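March, notebook 3, gripper budget. Written after lunch, edited once after Sena read it over my shoulder.

Quote from Brevetti came back. 1375 per hand-held gripper, fingertips included, pads not. The pads are a separate line, and they only come in packs. I asked whether the price moves if we order several and got a cheerful paragraph about partnership with no number in it. Adach wants 897 for what looks to me like the same two-finger layout with a plainer housing. Nazareno says the Adach linkage has more play. He says this from having held one at a trade fair, so I'm writing it down as an opinion.

What bothers me is that we are comparing purchase prices when the money last year went on everything else. Pads, screws, pivots, the afternoon lost every time a finger goes out of true and we have to redo the calibration. None of it has a line in the sheet. I have asked for a line. Sena has put in a row called "consumables" with a question mark in the cell, so that is where we stand.

Second complaint: the Brevetti data sheet gives an opening width and a maximum load and says "suitable for produce." What produce? A cherry tomato and a big orange are different jobs. One wants a light touch, the other wants the jaws wide enough to get past the middle before you close, and if there is another fruit leaning on it you have no room for the second finger anyway. I would pay extra for slimmer fingertips before I paid a cent for a stiffer body.
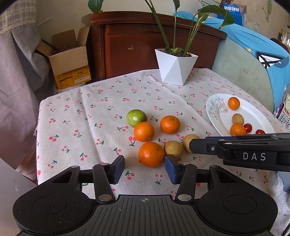 Nazareno's plan is to buy two pairs now and let the old ones go to spares. My plan is to buy one, run it against the ones we have on the same fruit on the same cloth, and then argue. He thinks that costs us a month. Maybe. The last time we skipped the comparison we got the Darko wrist mounts, which are still in the drawer under the vise. All of them.

Fruit is also a budget item, by the way. 141 since the sheet was opened, and I'm told this is high. It is oranges. They go soft, and a soft one gives you a grip that means nothing. Real ones stay in. The plastic set Brorklow offered is cheaper over a year and I don't trust a single result I'd get from it.

To ask Brevetti: price of the pads singly. Whether the pivots can be replaced by us or the thing has to go back. Lead time in writing. Loan unit, yes or no.

To ask Adach: same, plus somebody there should tell me how much play is normal in the linkage when new, in millimeters, with a drawing.

Sena to check if the old fingertips fit either body. If they do, most of this page is moot and we buy bodies only.

Nothing gets ordered before the loan answer comes back. N. has read this and disagrees, initials to follow.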